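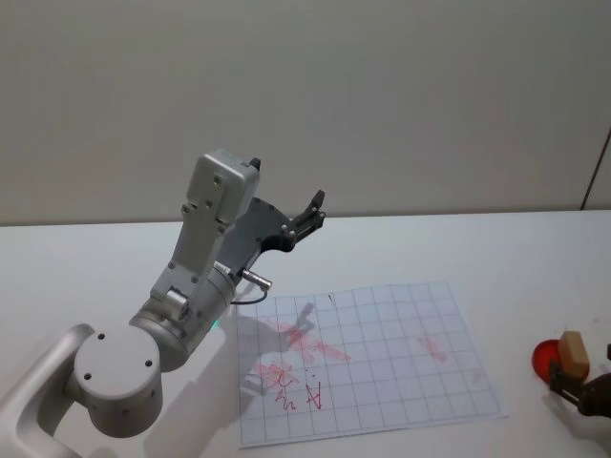 Horațiu Cozma asked at the last review whether we were still collecting for the sake of collecting, and whether anyone at Prandus could say when a task had enough examples. The question was fair and most of this report is an attempt to answer it.

Progress report: Lestano two-arm demonstration set
Reporting month: March

Where we are

The tabletop work has moved on to erasing and wiping. The task set now has 13 tasks, of which five are closed, meaning we have stopped collecting for them and handed the data to training. Six are being collected now. The remaining two are written up and have not been started.

The wiping tasks use gridded paper and red ink. Letters and marks go on the sheet, and the operator drives the two arms through the job while both sets of joint positions and the camera streams are recorded. A wooden block is one of the objects in use for the holding tasks. We chose ink on a printed grid because the squares give the graders something to measure against. Before this we used a plain sheet and two graders could look at the same result and give it different scores.

When a task is finished

We now close a task when a policy trained on it stops getting better after two further batches. Until January we closed tasks on a fixed count, which was easy to plan but told us very little. Under the old rule the block handover would have stayed open for another month. Under the new one it closed early, and the time went to wiping, where the curve is still climbing.

The drawback is that end dates are harder to promise. The table in the original proposal gave a month for each task and we can no longer stand behind it line by line. We still expect to deliver the full set inside the funded period. If that changes we will say so before the next report and not in it.

Quality of the examples

Ene went through a sample of the wiping recordings and rejected 19 episodes. Most were rejected for long pauses, where the operator had stopped to think with both arms still. A learning system copies the pause along with everything else, and the early policies would hover over the paper for several seconds at a time. Operators are now asked to rehearse a new layout once before recording. Pauses are much shorter and we have not had to change the software.

The second most common fault was starting positions. Operators tend to return the arms to the place they like, so many episodes began from nearly the same pose. The start pose is now drawn at random and the arms go there on their own before control is handed over. Operators don't like it much – it makes the first few seconds awkward – but we intend to keep it.

Failed attempts are kept if the operator recovers and finishes. They are labelled as recoveries. Training has asked for more of these and we would like to collect them on purpose in the next period, with marks that smear and blocks that are set down crooked.

Equipment

The arms have been reliable. We lost one afternoon to a loose cable and a further day to recalibrating after the table was moved. The Javik recording software was updated in the middle of the period, and for a short time the two arms were stamped with slightly different clocks. The affected episodes have been realigned and carry a note in the log. Anyone using the older export should fetch it again.

Spare gripper fingers are on order. They wear faster on the paper tasks than we budgeted for, and we have moved a small sum from travel to cover it. No approval was needed under the terms of the grant but we are reporting it here.

People

We have enough trained operators for one shift. The Thursday session is now used for grading and not for recording, so that the person who drove an episode does not also score it. A second shift would shorten the programme but we are not asking for one at this stage.

Next period

Close the first of the wiping tasks. Start the two that have not been started. Collect the recovery episodes described above. Send Prandus a short note on the stopping rule, with the curves for all closed tasks, so that it can be checked by someone outside the team.

One decision is needed from you. The proposal says that every task will be released with the same number of examples, and the new rule makes that impossible. We would like written agreement to drop that line.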